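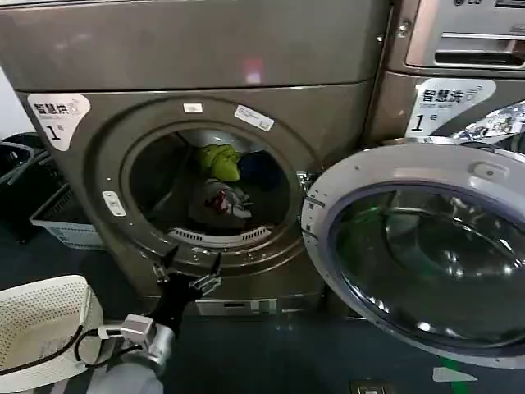 Figure 6.1 Gripper beside a front-loading dryer, door open and clothes in the drum.

Contents Previous Next Glossary Index
Courses > Service Robotics > Unit 2 > Chapter 6
August | By the Lennox course staff

Chapter 6
Setting Up and Maintaining a Laundry Arm

The earlier chapters treated the arm, the wrist and the gripper as separate parts. In this chapter you will set them up as one working cell and learn the checks that keep it running. The cell used throughout is the Ukley trainer: an arm with a two-finger gripper, a head camera and a wrist camera. It works at a pair of front-loading machines, and most of its faults come from the same few causes. A cable is routed too tightly, a finger bolt works free, or the arm has been taught a position that no longer matches the door.

6.1 Checking the gripper

Start with the power off and the gripper open. Look at both finger linkages from the front. They should stand at the same height and the same angle. Put a driver on each bolt head and try it by hand. If one turns, take it out, clean the threads and refit it before you touch the other side. Wipe lint from the linkages with a dry cloth. Do not oil them.

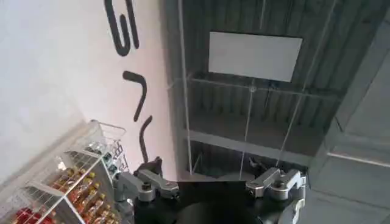
Next, restore power and move the arm to a clear spot away from the machines. Close the gripper slowly, then open it all the way. Listen for clicking during the stroke. Repeat with the wrist turned to each end of its travel and watch the cable as it goes. The loop should stay slack. If it pulls straight, loosen the clamp, feed more cable toward the wrist and tighten the clamp again.

Write the result in the service log. The Vendodard controller stores a stroke count, and that number goes on the same line. In the sample log at the back of this unit, the linkages were cleaned at count 131 and checked again at count 137.

6.2 Teaching the drum position

A drum opening gives the arm little room. The wrist has to pass the rim at an angle, and the thicker parts of the arm follow behind it. Teach the approach in two moves. The first stops outside the rim with the gripper lined up on the opening. The second carries it inside toward the back of the drum. Run both at low speed with one hand on the stop button.
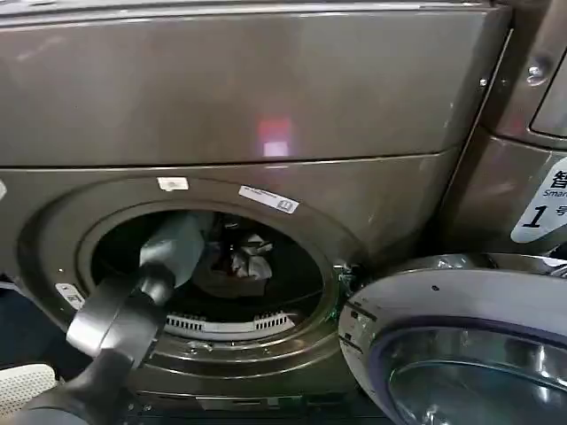
6.3 Faults at the door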